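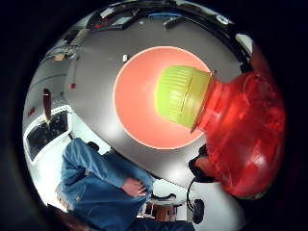

Plastic Bottles Under the Sink: What to Keep, What to Refill and What to Ignore

I have been told many things about plastic bottles over the years. Store them upside down. Never refill them. Always refill them. Put a grain of rice in them, put a marble in them, rinse them with vinegar, rinse them with anything except vinegar. Most of this advice arrives without a reason attached, and when I try it at home a good part of it does nothing at all.

So this page is the bottle advice that survived in my own kitchen and the workshop behind it, along with the advice that didn't. If you have a shelf full of red, blue and see-through bottles with caps in colors that don't match, you are the reader I had in mind.

Is a colored bottle any better than a clear one?

For most household stuff, no. People will tell you that tinted plastic protects what's inside from light. Dark brown glass does something for certain things, and I won't argue with that. A see-through red or green bottle standing in a closed cabinet is protecting its contents from a light that isn't on.

Where color does help is in telling bottles apart when you're in a hurry. I keep one color for things that go on food and another for things that go on floors, and I don't cross them. That is all the system there is. I tried a more elaborate one, with a color for each room, and it fell apart inside a month when the green bottle cracked and the only spare I had was yellow.

The trouble with a tinted bottle is judging how full it is. Red is bad for this. A dark liquid in a red bottle looks full until you tip it. Hold it up to a ceiling light or a window and you'll see the line. If you do this often, put a strip of masking tape down the side and mark the level when you fill it.

Caps

A cap with ridges is easier to turn with wet hands. I believe this one, having dropped enough smooth ones in the dishwater. What I don't believe is that you need a rubber gripper pad from a store to open a tight one. A thick rubber band wrapped twice around the cap does the same job, and you probably have one in a drawer already.

If a cap is stuck, work out why before you force it. Usually something sugary or soapy has dried in the threads. Stand the bottle upside down in a bowl of warm tap water, just deep enough to cover the cap, and leave it for 5 minutes. Then turn. I have seen people go straight for the pliers, and the pliers chew the ridges off, and after that the cap is smooth and you'll need the pliers every time.

Don't use boiling water on any of this. Thin bottles go soft and come out leaning.

Brightly colored caps get swapped around a lot in my house, and I'd be careful there. A cap that seems to fit is not always a cap that seals. Threads differ, and so does the height of the neck. The test is boring: fill the bottle with plain water, put the cap on, lay the bottle on its side on a dry paper towel and walk away for 30 minutes. A damp towel means the cap goes back in the drawer.

About that drawer. Mine had caps in it that belonged to bottles I threw out when we still lived in Rutemville. If you can't name the bottle, let the cap go.

Refilling

The refill pouch is sold as a saving. Sometimes it is. Look at the price per ounce on the shelf tag and do the sum, because I have found pouches that cost more per ounce than the bottle sitting next to them. The store is not obliged to point that out.

Before refilling anything, wash the bottle properly or don't bother washing it at all. I mean this. If you're putting the same dish soap back into the same dish soap bottle, a rinse does very little except leave water in the bottom that thins the soap. If you're changing from one thing to another, a quick rinse isn't enough, and you should wash it with hot tap water and a bottle brush until it has no smell, then dry it overnight with the cap off.

Some bottles never lose the smell. Anything that held a strong scented cleaner is likely to keep a trace of it. Baking soda is supposed to fix this. In my tests it made the bottle smell of scented cleaner and left white grit under the shoulder. I gave that up.

What should never be refilled with something else, in my opinion, is any bottle that looks like a drink. A cleaner in a drink bottle is an accident waiting on a shelf, label or no label. And a cleaner in a bottle that held a different cleaner can be worse, as some of them react with each other. Bleach is the one to be strictest about. It stays in the bottle it came in.

Labels

I was sold on a label printer once. It was a Hitton, it worked fine, and the labels peeled off everything that lived near the sink. I have since gone back to a permanent marker and clear packing tape. Write on plain tape or paper, stick it to a dry bottle, then cover it with a wider piece of the clear tape so the edges are sealed. Press the edges down with the back of a spoon.

Write what's in it and when you mixed it. "Floor" is not enough. I have stood in front of two bottles marked "floor" and had to pour both out.

On a curved shoulder the tape will wrinkle whatever you do. Put the label lower, where the side is straighter.

Where to keep them

Advice pages love the tension rod under the sink with spray bottles hanging from it by their triggers. I put one up in April. It held four bottles nicely until somebody pulled one out at an angle, and then it held none. If you want to try it, use a short rod and keep the bottles half full. A shallow plastic tray on the cabinet floor has done better for me. It slides out and it catches drips, and when something leaks I wash one tray instead of a whole cabinet.

Keep tall bottles at the back. Everyone knows this and everyone has a tall bottle at the front.

A high shelf is fine for things you use twice a year, but remember that you'll be reading them from underneath. From down there you see the bottom of a bottle and the edge of a cap and no label at all. For a high shelf I put a second bit of tape on the base with one word on it. It sounds fussy. It has saved me a lot of trips up the step stool.

Don't store bottles next to the water heater or against a sunny window. Squeeze bottles get stiff and yellow over time in a sunny spot, and the first sign is usually a split near the neck.

The last half inch

Here is where I have the most doubts about what gets passed around. Cutting the bottle open with scissors does get you the last of the lotion or the ketchup. It also gets you a sharp plastic edge and something that can't be closed. I'll do it for an expensive hand cream. For ketchup I stand the bottle on its cap in a mug overnight, and by breakfast most of what's going to come down has come down.

Swinging the bottle at arm's length also works, with the cap tight. Check the cap. My neighbor Ragnvald Grønli checked his, he says, and he still repainted that wall.

The spatulas made for the purpose are a mixed bag. The long thin one I bought from Gudlow bends before it scrapes. A plain silicone one with a narrow head is better if it fits down the neck, and in most squeeze bottles it doesn't.

How many to keep

Fewer than you have. When I emptied the workshop shelves I found 70 empties, saved because each of them was a good bottle. I used three of them that year. Now I keep one small box, and when the lid won't close something goes to recycling.

Rinse them first, and check what your own town wants done with caps, as the rules vary and they change. Ours used to want the caps off. Now it wants them on.

If you're buying empties, the large sets look cheap. One set at the Jayasinghe hardware counter had a bottle that held 900 milliliters and was too wide for my hand to squeeze with any control. Buy one and try it full of water before you buy the rest.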